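Robots at work, month three

So the robots arrived at our Tustham site back in March, and I've been promising a few of you an update ever since. Sorry! Life got busy and so did we.

The short version is that I still have a job. I used to pack parts trays at the bench, 84 of them on a good shift, and now I spend most of my day showing a gripper how to pick things up. You hold it in your hand, close the fingers on whatever it is, let go, do it again (and again, and again). My wrist grumbles by Monday lunch but my back hasn't felt this good in years.

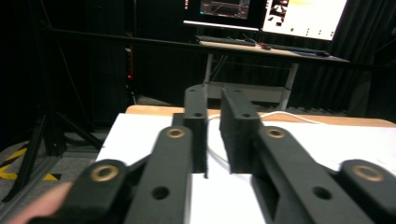 What's changed for the rest of us

The chat, mostly. Five of us used to share one long bench and talk rubbish all shift, and now we're spread over the floor with a screen each. I miss that more than I expected to. The younger ones love it, though, and two have already put their hands up for the programming course over at Illham.

Pay went up a little, which I'm not going to complain about! What I'd like is a straight answer on the night shift, and we haven't had one yet. The next meeting is supposed to cover it, so I'll let you know what they say.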